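Notebook, textile conservation bench, Harnton
August 26, 2026

Continued with the dye fading test on the wool samples. Rosemarie Nolte asked me to write down more of the small things this time, so the entry is longer than my usual ones.

Light box was opened at the start of the morning. The madder strips look almost the same as in July to my eye. The weld strips are clearly paler at the exposed end, the line where the card covered them is sharp. I did not expect it so early. I put the covered half next to the exposed half under the north window and asked Wolfram Diekmann to say which was which without telling him, and he was right with every strip of weld and wrong with one strip of madder. This is not a measurement, but I note it.

The color meter was still giving a drift when it is cold. I let it warm up and took the white tile three times before the first reading. The third value was stable so I started from there. Must write on the lid: warm up first! Arne had the same trouble and he thought it was the tile.

Mordant: all of the weld in this batch was done with alum from the new Fröhlich bag. The old batch was from the bag with no label, and Hélène McIntyre thinks it was not pure alum at all. If she is right, then I cannot compare July dyeing with the present one, only inside each batch. I have marked the pages in the July book with pencil so the next person does not draw a line through both.

Water is a second question. In Trondon they dye with rainwater and here we use the tap, and our kettle shows how hard the tap is. Lleucu Trevor sent me her recipe and her weld is more lemon than ours, ours goes to a warmer yellow. Chalk in the water should make weld stronger, as I understand it, so her result and mine fit together. I would like to dye one small skein in distilled water, same pot, same alum, and see. Not this week, the pot is taken by the indigo.

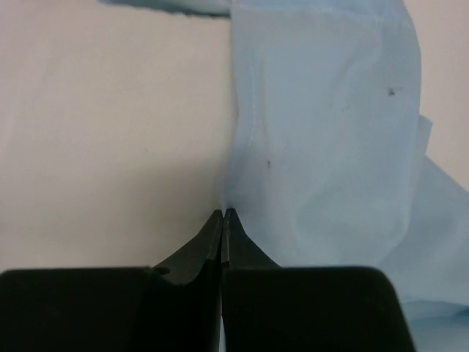

Indigo vat: the surface was coppery and the liquid below was yellow-green, so I judged it good. Dipped the test skein and aired it, and it came out even except for one pale place where the tie was too tight. My fault. Next time tie loose, with a figure eight, in white cotton and not in the wool itself — the wool tie shrinks and bites.

Washing: I rinsed until the water ran clear, then a short bath with a little vinegar. Arne Tiedemann does it without the vinegar and says he sees no difference. I keep it for now because the older samples all had it, and I do not want to change two things in the same test.

Light box is closed again and the timer set to 2,000 hours total, counted from the beginning, not from today. I moved the strips one place to the left so that the same ones are not always under the bright lamp.

To do:
Order blue wool standards, we have only one card left.
Ask Hélène if she kept any of the unlabeled alum, even a spoon of it.
Return the Brisik scale to the front room.
Distilled water for the weld skein.
Copy the meter readings to the shared sheet, I have them only on paper.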